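4. Stands, clips, and where the microphone ends up

4.1 Why the stand at all

Section 3 was about the sign-out sheet. This one is about the hardware. Short desk stands, round base, thin pole, clip on top. Cheap things. Most write-ups of shared microphone kits skip them or give them one line in the parts list, and we did the same in our March report, which was a mistake. When we went back through the problem log from the Pastdale rooms, 116 entries mentioned a stand or a clip somewhere. Some were trivial ("clip stiff"). A lot were the same complaint over and over: the microphone was not in its stand, it was on the table, and the next group had to hunt for it or pick it up and wipe it first.

So the question for this section is small. What makes a person put a handheld microphone back in a clip when they are done with it, and what makes them lay it down. Everything below is from 14 rooms, all with shared tables, all used by groups for reading aloud, recording, karaoke nights, language practice. The Subramaniam room is the busiest and gets quoted the most.

4.2 The base

Weight first. We tried a light base and a heavier one, 500 g and 700 g, same pole height, same clip. The light base is fine with nothing in it and fine with a small microphone held straight up. It goes wrong when the pole is tilted. Users tilt the pole toward themselves, which is reasonable, then put a long-bodied microphone in the clip, and the whole load is out past the edge of the base. It may stand for a while and then go over when somebody bumps the table. After one or two of these people stop trusting the stand and lay the microphone down next to it. Several log entries say exactly this in fewer words. "Falls. Leaving it flat."

The 700 g base mostly fixed the tipping. It made a different problem, smaller. People drag the heavy ones instead of lifting, and dragging over a tabletop with grit on it is noisy if anyone in the room is recording. Ong wants felt under all of them. Mbeki thinks felt picks up crumbs and gets worse over time. We did not settle this, see 4.5.

Shape matters less than we expected. Stepped or ridged bases collect dust in the grooves and need a brush, a cloth alone wont do it. Smooth bases wipe in one pass. No difference in tipping that we could find.

4.3 The clip

Clips are where most of the trouble is. Three kinds turned up in the rooms.

The tapered push-in holder. Quick, one hand, works for any microphone near the size it was molded for. Too thin a body and it slides through until the wide part catches, or it doesn't catch. Too thick and people force it once, feel the plastic complain, and give up.

The spring clamp, two jaws. Holds more sizes. Needs two hands, or one strong one. Users who were in the middle of something (holding a script, a drink, a child) did not bother.

The Colura adjustable. A thumbscrew on the side. Holds everything, used by nobody after the first session because the screw has to be loosened for each change. Staff liked it. We took them out of the general pool and kept them for fixed microphones that stay put.

A note on decorated bodies, because it came up more than planned. A handle covered in rhinestones or beads is thicker than the bare tube and rough, so a tight clip scrapes it. Owners know this. They either hang it very carefully with the clip only half closed or leave it lying down on purpose. In the log this reads as carelessness and it's the opposite. Any kit that expects people to bring their own microphones should have at least one soft-jawed clip.

Soft-finish bodies, the pastel kind, have the reverse issue. Slippery in hard plastic. A turn of rubber tape inside the clip was enough. Replace when it goes shiny.

4.4 The pole and the joint

Short poles, most with one joint partway up. The joint is useful for exactly one thing, aiming at a seated speaker. For storage it is a nuisance. If the last user left the joint bent, the clip faces some odd way, and the next person has to figure out the angle before they can drop the microphone in. We watched adults do this. Approach, hesitate, rotate the wrist, try again, look at the neighboring stand, use that one. With several stands close together the poles also block each other. You reach past the near pole to get to the far clip and knock the near one with a sleeve.

What helped was boring. Stands pulled apart so a hand fits between any two poles. All joints straightened at the end of a session, as part of closing up. Clips all turned to face the long side of the table. We tape a small mark on the base and line it up with the edge. In the rooms where staff kept to this, the "on the table" complaints dropped off in the log, though the rooms differ in so many ways that we don't want to lean on it.

We also tried assigning microphones to stands with colored dots. Matching dot on the body, matching dot on the base. Worked with kids. Adults ignored the dots or never noticed them. Mbeki suggests bigger dots. Maybe.

4.5 The surface under everything

Tables. Should have been its own section, there was no room. Shared tables get eaten at, whatever the sign says. In the woodshop-adjacent rooms there are chips as well. Small pale bits on a dark top are easy to see and easy to clean, on a light laminate you find them with your palm. Either way they get into the grille of any microphone that is laid down with its head on the surface, and a foam-lined grille does not give them back without being taken apart.

This is the strongest practical argument for the stand, stronger than damage from rolling, which is what the Plustum guidance sheet in the kit talks about. Rolling was rare in our rooms. Grit in the grille was common, and it's slow to notice, the microphone just gets dull over a season and someone orders a new one.

Recommended order when resetting a table, and order matters a bit:

Lift the loose microphones off first, into a tray or your other hand.
Move the stands to one end.
Brush, then wipe. Brushing second just moves damp crumbs around.
Wipe the undersides of the bases. Everyone forgets this.
Set the stands back out, far ones before near ones, so you are not reaching over poles.
Microphones last. Far clips first, same reason.

Ong timed herself on this and found the stands the slow part. Bases with anything stuck underneath rock slightly, and a rocking stand is one that will be abandoned by the second group of the evening.

On the felt question: a compromise is a thin rubber ring at the rim. It grips, it can be rinsed. We have it on a few stands only and no results worth printing.

4.6 Mixed states

One thing the log can't show is how a table looks halfway. The entries are written as if microphones are either all in or all out. Real tables are usually in between, some held upright, some flat beside or behind a base, a stand or two with nothing useful near it. Figure 3 has a table of this sort. In the second view one microphone with a sparkly lavender-silver body is upright at its stand, and a pink one and a black one lie flat on the tabletop behind the poles, with crumbs and chips scattered over the wood.

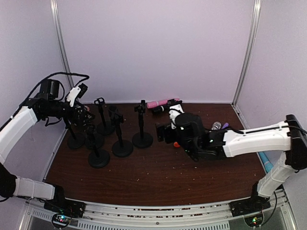
Figure 3. Desk stands on a dark brown tabletop with small pale crumbs. Two views, the second from closer in.
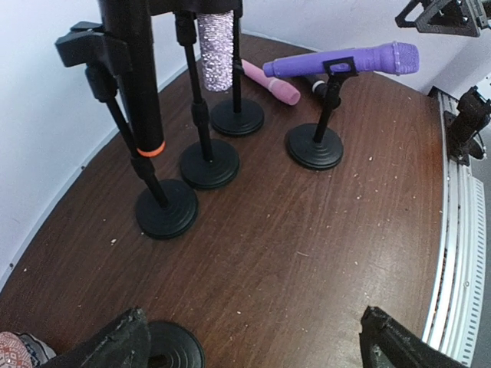
In-between tables are also where people make their decision. Our observation notes, informal, suggest a newcomer copies whatever they find. If most of the microphones are up, theirs goes up. If there are a few lying down near the back, the next one joins them, and it goes near the back too, behind the poles, which is the worst place to get at. We don't have a clean count for this and have not tried to build one. The sessions were too different in length and in who was there.

It does change what we would ask staff to do. The original instruction, one full reset at closing, assumes the mess builds evenly. It doesn't. A quick mid-session pass that only picks up the flat ones, no wiping, no straightening, would probably buy more than a second wipe at the end. The Subramaniam staff were already doing it on their own before we asked.

4.7 Limits of this section

Small set of rooms, one kit. Clips wear out at different rates and we swapped some during the period without writing down when, so a stiff clip in March may be a loose one later in the same log under the same stand label. Stand labels fell off. Two rooms shared a box for a while. We coded entries separately and then talked through the ones where we disagreed, mostly cases where a note said only "stand" and could of meant the base, the pole or the clip. Those stayed in the total and are left out of the breakdown in the appendix.

Wireless bodies are not treated apart from wired ones here. They should be. A wireless microphone often has a wider or heavier tail end and shifts the balance, and a cable pulling sideways on a wired one does something similar from the other direction. Section 5 takes up cables.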